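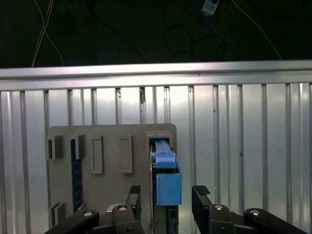 **dkl_nights:** Did the arms on the panel line cut anybody's hours at your plant?

**Sakamoto_fan:** Hours stayed the same at ours, but the work got worse. I used to build panels. Now I watch 2 cells and clear faults.

**dkl_nights:** We get ours in September. Gronow site. Management says "frees you up for skilled work." What skilled work?

**jeris77:** Whatever the arm drops. Our log had 293 stops last month, and each one is a person walking over.

> Whatever the arm drops.

**Yuzuki Kudo:** That's unfair. Out of how many panels? We ran 2,301 with far fewer stops, and my wrists quit hurting. I wouldn't go back to pushing tabs by hand all shift.

**jeris77:** Glad about the wrists, I mean it. Did they raise your pay for running it?

**Yuzuki Kudo:** No. They gave us a training day.

**Sakamoto_fan:** Same. And the Clotau guy who did our training had never worked a shift on a line.

**dkl_nights:** So 6 of us on nights now. What do I ask before they sign?

**jeris77:** Who gets blamed for a bad panel. Get it in writing. Ours said "operator" until we pushed back.

**Yuzuki Kudo:** Ask who's allowed to slow it down too. We can, and it matters more than the pay thing imo

**jeris77:** More than pay? Come on.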